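Home | Projects | Reports | Grants | Log in

Drinks fridge restock, Riis building — progress note, April
To: Rekha Tomar
From: Huệ Trương

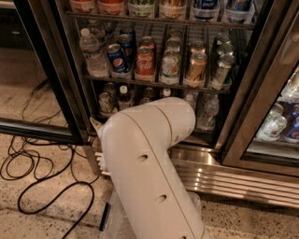

Quick one before Thursday. Fridge on the ground floor is in daily use, glass door model as agreed, wire shelves. Cans and bottled water both going in. Mix is still Pepsi, Coke, water, plus the fruit ones people asked for in the survey (62 replies, better than I expected).

Spend: 80 dollars a week on stock. Was over that in the first two weeks, my fault, bought too much water. Back on budget now.

Still not right:
— cans tip over on the wire. Annoying when you're refilling. Asked Celtura for a flat liner, they quoted for the whole fridge, have gone back for a price on one shelf only.
— columns get muddled by the afternoon. Trying one kind per column, same place every week, so whoever restocks doesnt have to think.
— bottles lean too. Might move them all down a level.

Done: delivery day fixed with Drultance, 8 a.m. drop at the side door. Stock sheet is on the shared drive, please use that one and not the old Ason copy.

Next: price labels, then a second fridge upstairs if you're happy. Would need the remaining 1000 released for that, I have not commited anything yet. Can you let me know either way — the supplier holds the quote to the end of the month. Receipts to folow seperately.

Huệ

Contact | Privacy | © Riis Shared Services | Back to top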